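Notes for Thursday, surfaces and small goods. Keep the opening short, then go straight to the floor.

Marble pattern underfoot: pale gray and off-white, tan and brown veins. Say that veining hides crumbs, so a light floor still needs a proper sweep into the corners. Bernd will ask about cost. Send him to the Reinholz sheet.

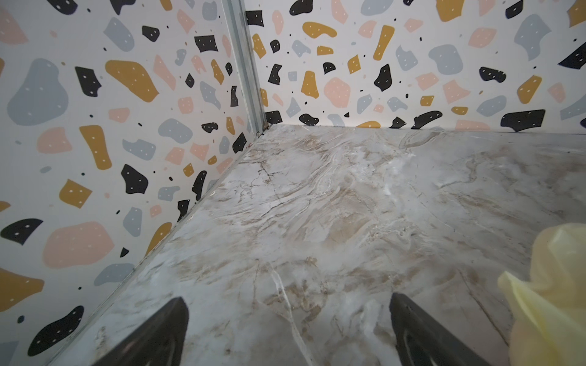
Walls next. Terrazzo pattern, off-white with black, mustard, pink and gray chips. Two busy patterns meet at the floor line. Ruby-Lee likes it, I would have gone plainer. Let people argue for a minute, then move on.

Produce. Turquoise basket with mesh-like sides, banana and cucumber in it, thin carrier bag with oranges printed on it. Points to make:

- Open the bag wide before anything goes in.
- Cucumber first, banana last.
- Thin bags stretch at the handles. 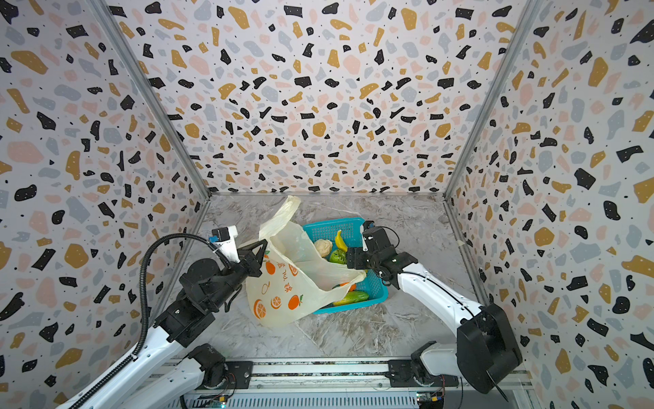 Pause for questions. If Rami brings up the Dumden store, say we cover it after the break.

Last item: baskets go back to Doris by 4. Handouts are with Brisa at the door.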